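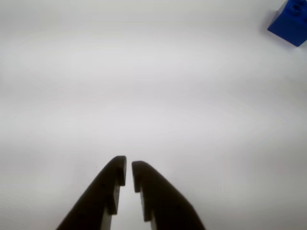

Building Blocks at the Drolldale Toy Library

The toy library in Drolldale lends out building blocks by the tub, and more than 38 families have borrowed one. Pictures in this gallery were chosen by Kulsoom Magsi. Click any picture for a larger view.

1. Blue block with round studs on top. Blue is the color borrowers ask for most. Spare blocks are kept in the drawer by the front desk.

Tubs go out for 9 days at a time. Please return them on a Saturday, with the lid on. If a block is missing, tell Driss Ashour at the desk and he will note it on your card.

Search this gallery Go

Shares 8 Comments 0

Contact | © Drolldale Toy Library | Back to top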